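Kitchen notebook, Maddocks
October 27, 2013

Binder trials, continued. Aim, for anyone picking this up after me: a bean and mushroom burger with no egg and no dairy that survives being turned over. Flavour was settled in September and I refuse to reopen it, whatever Tipene has written in the margin.

Batch A. Ground flax and water, left to stand while I washed up. Held together in the hand, held together in the pan, went to pieces on the spatula. Same as last time, so at least we are consistent. Güven ate the wreckage on toast and called it a ragout.

Batch B. Chickpea flour, same weight as the flax. Turned cleanly. Tastes of chickpea flour. You can cook that out if you give it 10 minutes a side on a low heat, by which time the outside has the character of a doormat. Would do for a canteen, and I say that as somebody who has worked in one.

Batch C. The Grikmont powder (methylcellulose and something they call "natural support"). Mixed cold as instructed. Looked like wallpaper paste, then firmed up in the pan, then went soft again on the plate as it cooled. So it is a splendid burger for anyone who eats standing over the hob. Reordered nothing.

Batch D. Potato starch plus a spoon of B's chickpea flour. Best of the day. Slightly bouncy. Tipene Tuhiwai says "bouncy" is going on no menu while he has breath, so we are to write "springy" from now on.

Salt: I put it in twice in D. Ignore any remark on seasoning against that one.

Toritz rang about the sample packs. They want to know if we can say "meat-like" on the label. I said that half the people who buy these gave up meat because they didn't care for it, and the other half will write in whatever we print. They are going to think about it. Job reference is 901, please put it on the sheets, I am the only one who does.
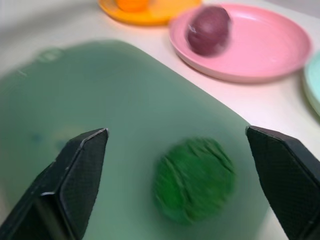 Vegetable stock for the gravy came out thin again. Güven thinks the onions want browning much harder, almost to the point where you would apologise for them. Will try with the skins left on for colour. If it goes bitter I was against it.

Also had the man from Suvwood round about the shelving, who asked where we get our protein. Told him lentils. He looked at me with real concern and measured the wall again.

To do:
D again with half the salt, i.e. the correct salt
D from frozen, 2 patties, one thawed and one straight in the pan
Ask Güven what he did with the fine sieve
More mushrooms, the brown ones, and not already sliced
Find out if flax goes off. The bag smells of putty but it may always have done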